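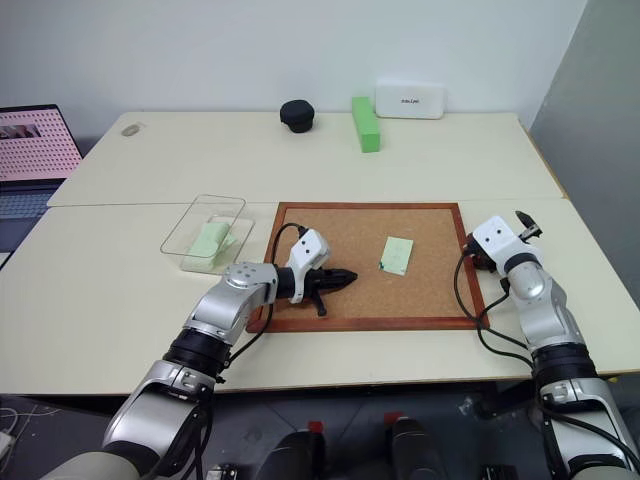
Two-arm station with corkboard, note and tray in position for a tidying trial.

How to Assess a Two-Arm Robot on a Household Tidying Task

Purpose

This procedure is intended for staff at Asgate who must decide whether a two-arm tabletop robot is ready to be assigned a simple domestic chore. It applies to light tidying: removing a paper note from a board, returning a small item to a tray and leaving the surface in order. It does not cover laundry, dishes or food preparation, which are dealt with in the Khoury series of procedures.

Readers should begin with modest expectations. A person clears a noticeboard without looking closely at it. For a machine, a slip of paper lying flat against cork remains a demanding object, as there is very little edge to grasp. Plastic trays present a separate difficulty, particularly clear ones, whose walls may be poorly registered by a camera under office lighting.

Before You Begin

Place the corkboard flat on the near table, within reach of both arms. Set the tray to one side of the board. A slight angle is acceptable and is preferred for later trials, so that the robot is not rewarded for memorizing one layout. Items not in use may be kept on the far table against the wall, provided they are outside the working area.

Check that arm cables have enough slack to move through the full reach. A cable that drags across the board can shift a note before the gripper arrives, and any such trial must be voided.

Procedure

1. Record the chore in one plain sentence, as a householder would say it. "Take the note off the board" is sufficient.

2. Return both arms to the agreed start position.

3. Start the trial and the timer together. The limit is 20 seconds for each pick.

4. Do not touch the table, the board or the objects while the arms are moving. The emergency stop may be used at any time.

5. Mark the result as complete, partial or failed. A note that has been lifted and then dropped is partial. A creased note is complete, but the damage must be entered in the remarks column.

6. Reset the objects by hand, changing the angle of the note, and repeat until 20 trials have been recorded.

Interpreting the Results

A score of 19 or better permits the robot to proceed to the Plasier stage, where the same chore is attempted in a furnished room. Lower scores should be reported without rounding.

Time spent by staff on resets and rescues must be logged separately. Elie Daher's review of the Plorkholm trials found that this labour was routinely omitted, and that several chores recorded as automated had required more human effort than doing them by hand.

Completed sheets are to be forwarded to Sebastian Enache by noon on Friday.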